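Looking after artificial flowers
Posted Oct 7, 2022 by Dymphna Tierney

Dust is what makes fake flowers look tired. A quick going-over every couple of weeks saves you a big wash later on.

Regular dusting
Use a soft paintbrush or a hair dryer on its cool setting. Hold the dryer well back and work from the top of the bunch down. Take arrangements outside first if you can, or stand them in the bath.

Fabric petals
Test for colour before you wet anything. Dab the underside of a leaf or a back petal with a damp white cloth. If dye comes off on the cloth, stick to dry brushing. Reds and dark purples are the usual culprits.

If the colour holds, mix a small squirt of dishwashing liquid into a sink of cool water. Swish one stem at a time for a few seconds, rinse, and shake. Don't soak them, as the glue at the base of the bloom will let go. Lay the stems on an old towel for 8 hours, out of the sun.
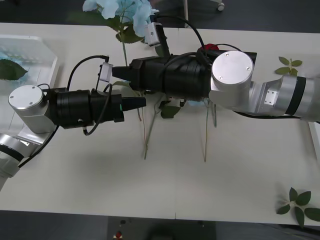
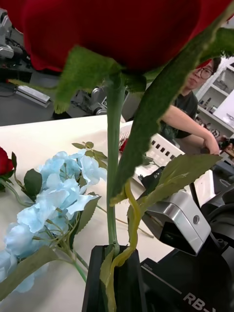
Artificial flowers and their greenery. Pull the arrangement apart before cleaning.

Plastic stems and leaves
Wipe with a damp microfibre cloth, following the veins. For greasy grime from the kitchen, add a little white vinegar to the water. Don't use bench spray, it leaves plastic leaves streaky.

Frayed edges
Trim loose threads with nail scissors. A thin smear of clear craft glue along the edge stops it going further. Let it dry before the flower goes back in the vase.

Bent or squashed flowers
Hold the bloom over a steaming kettle for a few seconds, keeping your fingers clear, then reshape the petals by hand. Wired stems can be straightened cold.

Storage
Pack in a lidded tub with tissue between the layers, heavy blooms at the bottom. I put mine away in September and they come out again for Christmas. Keep the tub out of the roof space, where summer heat can soften the glue.

Reader tip from Keyvan Bahrami: put silk flowers in a pillowcase with half a cup of salt, tie the top and shake gently for 60 seconds. Brush off any grains that stay behind.

Next: Getting candle wax off a tablecloth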